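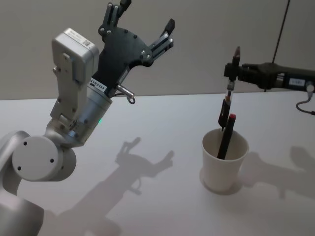 Chapter 7
Screws, Rivets, Pins and Glue

Most objects you will ever repair are several smaller objects that have been persuaded to stay in the same place. The persuading is done by fasteners, and fasteners are what this chapter covers. They are cheap, they are dull to look at, and they are the first thing to be lost when a job is interrupted by lunch.

In Chapter 5 we took a reading lamp to pieces and put most of it back. Students who did that exercise will remember the moment when the lamp was whole and there was still a screw on the bench. The usual response is to put the screw in a pocket and say nothing. By the end of this chapter you should be able to look at that screw, say what sort of joint it came out of, and make a fair guess at how long the lamp will last without it.

What a joint is for

Before choosing a fastener, ask two questions about the joint. Does it need to move? Does it need to come apart again?

A table leg should not move and may need to come apart, if only to get around a stairwell. A door hinge must move and hardly ever comes apart. The handle of a saucepan should do neither, although many saucepan handles have their own views. A folding ruler moves at every joint and comes apart only when somebody steps on it.

Write the two answers down. It seems a childish thing to do, and Uzma Hayat, who taught the evening class this book grew out of, was told so at the start of every term. She made people do it anyway. The drawer of failed projects in her workshop was almost entirely joints in which one of the two answers was wrong: shelves that should have unscrewed and had been glued, and a pair of tongs held by a bolt done up so tight that they were, for practical purposes, a sculpture.

Threaded fasteners

A screw or a bolt works by squeezing. Turning it pulls the head toward the thread, and whatever lies between the two is clamped. It is the clamping that makes a good bolted joint stiff. When two plates are pulled hard together, friction between their faces does much of the work of stopping them from sliding, and the shank of the bolt may have little to do but stay stretched. Let the clamping go slack and the plates begin to slide against the shank. After that the hole wears oval and the rattle sets in.

Vibration is the enemy here. A joint that is shaken sideways will slip a very little with each shake, and a thread given enough of these chances will unwind itself. There are several ways to discourage it. A nut with a nylon ring grips the thread. A liquid threadlocker sets hard in the gaps. A second nut can be jammed against the first. The split washer, which your grandfather swore by, has done poorly in vibration tests, and we mention this only so that you can decide whether to bring it up at dinner.

Where a round plate or cover is held by a ring of screws, start them all by hand before you tighten any. Then work across the circle, going to the opposite screw each time and taking each one up a little at a go. Tighten one fully at the outset and the cover will sit crooked, and the last hole will be half a thread away from where you want it. You will then be tempted to force the last screw. Chapter 9 is about drilling out broken screws.

Rivets

A rivet is a fastener for people who have made up their minds. It goes through both parts and its plain end is spread so that it can't come back. There is no thread to loosen, so it shrugs off shaking, and a good one sits nearly flat. Removing it means drilling off the head.

The blind rivet, set from one side with a hand tool, is the kind you are most likely to meet. Choose the length by the thickness of the stack you are joining (there is a table on page 279). Too short and it will not grip. Too long and it forms a loose lump on the far side which looks, from the near side, exactly like success.

Vilhjálmur Juhl, who read this chapter in draft, asked us to say that rivets and screws may be used together in the same object and often should be. He is quite right. Rivet what will never need attention and screw down what will. A toolbox lid has riveted hinges and a screwed latch, and it is the latch you will be replacing.

Pins

When a joint must turn, it generally turns on a pin. The pin passes through both parts, one of them swings, and something at each end keeps the pin from wandering off. That something may be a spread head, a clip in a groove, or a split pin with its legs bent back.

Pins want a snug hole and a smooth one. A loose pin gives a sloppy joint, and slop adds up. If you chain several links together, as in a folding clothes rack, the small looseness at the first pin is handed along to the second, which adds its own, and the far end of the rack droops as though it had received bad news. The cure is applied at every pin or it is wasted effort. Heiðrún Lund rebuilt a rack of this kind for the exercise on page 63, with new pins throughout, and it now stands straight enough to be annoying to those of us who own the old sort.

Glue, tape and stickers

Adhesives spread a load over an area, where screws gather it at a few points. They are at their best when the two surfaces are being slid past each other and at their worst when one is being peeled up from a corner. Anyone who has removed a price sticker knows the second half of this already. Pull it straight off all at once and it resists. Get a fingernail under the edge and it gives in, leaving behind the gummy part and the last two digits of the price.

For our purposes, then: design glued joints so that they slide instead of peel, make them broad, and clean both faces first. The last instruction is ignored so widely that we will repeat it in bold in the next edition.

Terms to know before you go on

Clamp load: the squeeze a tightened screw applies to the parts between its head and its thread.
Shank: the body of a screw, bolt or rivet, as distinct from the head.
Shear: a load that tries to slide one part across another.
Peel: a load that lifts one part away from its edge inward.
Play: unwanted looseness in a joint. Also called slop, and other things in the workshop.

Before the first exercise

Find an object at home that has at least two kinds of fastener in it. Kitchen drawers are good hunting. An umbrella is better, if it is your own. Draw it without taking it apart, mark each fastener you can see, and beside each one write your two answers — does it move, and does it come apart. Then mark any joint where you think the maker chose badly and say what you would have used.

Bring the object with you. We will take it apart in section 7.1, which begins with how to keep the screws in order using a piece of cardboard and a pencil. The method is embarrassing in its simplicity. Ketill Hviid has used it for years and still loses one screw per job, though he now knows which one.

Text © Uzma Hayat and Ea Sveinbjörnsson | Corrections to the authors, care of Dredanmont | Back to top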